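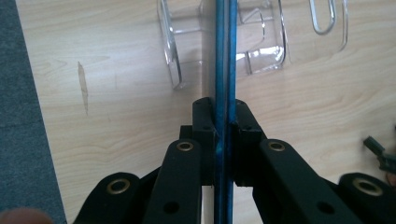
Viltel hand gripper, closed on something thin and blue

Viltel hand gripper kit: worth it?
Forum: End Effectors & Handheld Rigs

slipring_sue
Posted March 8, 2023

I have now spent enough evenings with the Viltel kit to have opinions, and my household has asked that I take them elsewhere.

Short version for people shopping: it cost $1051 from Kindmont with shipping, the linkage is good, the manual is 16 pages of which the first several are about how to recycle the box, and the pads will be the thing you complain about.

Longer version. The brass at the pivots is why I bought it. I had a printed gripper before this where the holes went egg-shaped after a month of use, and by the end the fingers met each other only by appointment. On the Viltel the two sides still track each other. I close it on something thin standing on edge, the kind of grab where any lean in the fingers shows up right away, and I get contact on both sides at once. That was my main test and I kept repeating it because I didn't trust it.

Assembly took me an evening. The bag of short screws and the bag of slightly less short screws carry the same label. You will find out which is which when one of them bottoms out.

Things I don't love: the matte black finish looks great in the listing and collects every speck of dust in the building. The finger blocks are big up close, so if you're filming from the wrist you give up a good part of the lower view to looking at your own hardware. And there are no spare pads in the box. At that price I expected a spare pad. I expected a sticker, frankly.

pinchpoint
Reply #2

$1051 for a pair of tongs. I'm in the wrong business.

slipring_sue
Reply #3

Tongs with bearings in my heart, if not in the linkage.

dovetail_dan
Reply #4

I'll be the one who says it: get the Maruyama. It's heavier, it's uglier, and the pads come off with one screw each. I've been running mine through a season of demos and the only maintenance was wiping it down. The Viltel people I know all seem to be on a first-name basis with support.

Also, pivots in plastic arms with a brass insert are fine until the insert starts to spin in the arm. Ask me how I know. (Zivov, the old model, right in the middle of a customer visit.)

slipring_sue
Reply #5

The Maruyama is a lovely product if you have the forearms for it. I tried one at a friend's shop and had to put it down to drink my coffee, and then I didn't pick it back up.

On the inserts, fair question. I put a dot of paint marker across mine where the brass meets the arm when I built it, and none of the dots have broken so far. If one goes, I'll come back here and you can be smug in public.

The pads are where I agree with you. Mine didn't come off the fingers in any way the manual is willing to discuss.

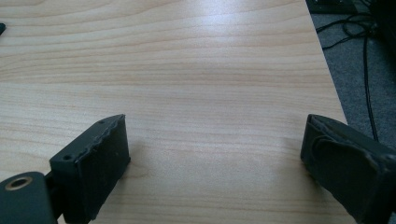
I run it wide open over a bare patch of table before every session and just look at the fingers, because the edges take the beating. The wavy rubber strip picks up dust and starts to look tired long before anything else does. I don't know yet whether that changes the grip. It does change how I feel about the invoice.

If anyone has managed to buy the strips separately, tell me where. Viltel's parts page lists "finger, complete" and that's all it lists.

quietlathe
Reply #6

You can get the strips. Email them and ask for the service set, which isn't on the site. Took 2 weeks to reach me and came in an envelope with no paperwork whatsoever, like contraband.

Fitting them is easy enough. Warm the old one a bit with a hair dryer, peel from the tip end, clean off the glue, and don't touch the new adhesive with your fingers. I touched it with my fingers. It's holding anyway.

pinchpoint
Reply #7

So the kit is a thousand bucks and the real parts catalog is a rumor. Great.

quietlathe
Reply #8

You get used to it. My espresso machine works the same way.

dovetail_dan
Reply #9

See, this is my whole problem with it. A gripper is a consumable with a handle on it. If I have to know a guy to get rubber, I don't want it. Maruyama sells pads in packs of 4 on the front page of the store.

slipring_sue
Reply #10

And they charge for a pack of 4 like they're bringing them over by hand. But yes, point taken, the front page is a better place for parts than somebody's inbox.

I'd still buy the Viltel again for what I do, which is long sessions with small light stuff where my wrist gives out before the tool does. If you're moving anything with real weight to it, listen to Dan.

bench_moth
Reply #11

Has anybody compared it with the newer Zivov? I was about to order one and now I've read the word "spin" and I'm nervous.

dovetail_dan
Reply #12

The newer one has metal arms, so you've got that going for you. The trigger feels like a stapler. Some people like staplers.

bench_moth
Reply #13

I do a lot of slow closes, so stapler is bad news. Might see if Kindmont will let me return a Viltel if I keep the box clean.

slipring_sue
Reply #14

They will, less a restocking fee. Keep the box. The manual has strong views on the box.

quietlathe
Reply #15

Sue, one more thing before you order strips: ask which version of the finger they're cut for. Mine came a hair long and I had to trim the ends with a razor blade.

slipring_sue
Reply #16

Noted, thanks. Email sent. I asked for the service set by name and tried to sound like someone who already knew about it.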